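Music > Hip-Hop > Interviews

Stodutero Talk Slow Beats, Borrowed Drums and the Making of "Firnano"

13 Aug 2024

4 min read

If you caught Stodutero's first tape back in April, you already know how easily the duo can flip from a joke to something that sits in your chest for the rest of the day. Their new album, "Firnano," does that for 17 tracks straight, and I've had it on repeat since the advance landed in my inbox. (My neighbors have also had it on repeat. They've been very nice about it.)

I got both halves of the group on the phone between rehearsals, the rapper first and the producer about ten seconds later, already laughing at something I'd missed. They share an apartment above a tire shop and they finish each other's sentences, so I asked how an album even begins in a place like that.

"It starts with him playing the same four bars until I get mad," the rapper said. "If I'm mad and I'm still humming it, we keep it."

The producer agreed, more or less. "I don't show her anything finished. If it's finished, there's no room for her to stand in it."

Nearly half of the record moves at 97 beats per minute, a tempo they landed on by accident when an old sampler reset itself overnight. The producer swears he meant to fix it the next morning. Then she came in with the first verse of "Porch Money," and the whole thing locked in so well that they left the setting alone for weeks. You can hear it! That song has a lazy, rolling swing to it, with the snare dragging just a hair behind her voice, and when the bass finally drops in on the second verse I got up out of my chair.

The drums have their own story. They were tracked at Jankauskaitė, a small studio across town with a tiled back hallway, and the producer put one microphone at the far end of it and left the door open.

"We had the room for two nights," he said. "First night, all we did was hit things in the hallway. I think they were worried about us."

"They should've been," she said. "I wrote 'Second Cousin' on the floor in there with my coat over my head. It was loud, I was hungry, and it's the best verse I've ever done."

I'd put up an argument for "Left on Irneo," the closer, named after the street where she grew up. There's no hook at all. She raps for close to five minutes about walking home from a bus stop, house by house, and it never lets go of you. I told her I'd played it for my mother, who doesn't like rap, and who asked me to play it again.

"Tell your mom she's on the list for the release show," she said, and then, to him, "Write that down."

They're pressing 900 copies on vinyl and doing all the mailing themselves from the kitchen. I asked whether that scared them. He said the tape guns scared him. She's more excited about the handwritten lyric sheets, and she plans to leave the crossed-out lines in, so you can see where "Porch Money" used to have a completely different ending.

Before we hung up, we got into how she builds a verse, and this is where she really lit up. She doesn't outline anything. She picks one true detail and follows it wherever it goes, even if it wanders off and splits in two. "You know those pale marble countertops, with the thin tan and rusty veins running all over?" she said. "None of those lines go straight, and you still end up following one with your finger all the way across. That's how I want a verse to feel." He told her to put that in a song. She said it was already in one, track six, and he should try listening to the words.

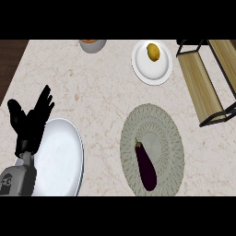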